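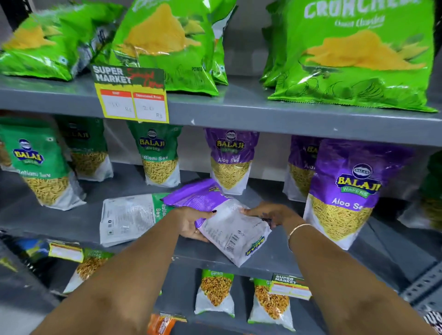
News > Local > Shops

Kovura's snack aisle gets a tidy-up

March 14, 2022

I popped into Kovura on Polley Street for milk and came out with Ratlami Sev, because the snack shelves have been sorted at last! The sev now sits right below the big green chip bags (marked down from 30 Rs to 20 Rs when I looked), so no more hunting near the rice. The spice racks are next, and they're meant to be finished in May. I'm going back for the Aloo Sev.

We use cookies to improve your visit. Accept | Settings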